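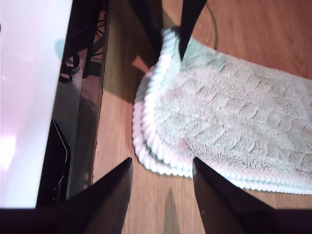 A folded microfibre cloth with braided or corded edge trim on a wooden floor.

Bestenier revises care advice for plush microfibre cloths

Bestenier, the household textiles supplier, has issued new washing and folding instructions for its plush microfibre cloths, following a series of wear tests completed in October. The instructions apply to all cloths with a corded or braided border and replace the leaflet packed with earlier batches.

The main change concerns temperature. The recommended wash is now 38 degrees, on a short cycle, with liquid detergent and no fabric softener. Softener leaves a coating on the fibres and lowers the amount of water the pile can take up. Tumble drying is no longer advised at any setting.

The tests covered 400 cloths divided between two laundries, Irkov and Zikotow. Each cloth was washed, line dried, folded and stored flat before the next cycle. Irkov used the old instructions and Zikotow the new ones. Wear was recorded at the border, where the trim is stitched to the body of the cloth, and on the pile itself.

"The border fails first," said Araceli Benítez, who led the work. "The cord and the pile shrink at different rates. Once the stitching is under tension the edge curls, and the cloth won't lie flat after that."

Border damage was found on 38 of the cloths washed under the old instructions and on nine of those washed under the new ones. Flattening of the pile was similar in both groups. Most of it was removed by shaking the cloth while damp.

On folding, the leaflet now asks for a single loose fold, with the trim kept to the outside. Cloths should not be stacked under heavier linen. For use on wooden floors, the cloth should be wrung out well and passed along the grain, and any grit shaken from the pile before it is folded for a second pass.

Ignacio Bermúdez, who buys cleaning supplies for the Yaman chain of guest houses, said its stock of 1,055 cloths would move to the cooler wash from Wednesday. Staff had been using the same programme for cloths and bath mats.

The revised leaflet will be packed with new orders. Existing customers can request a copy from Bestenier by post.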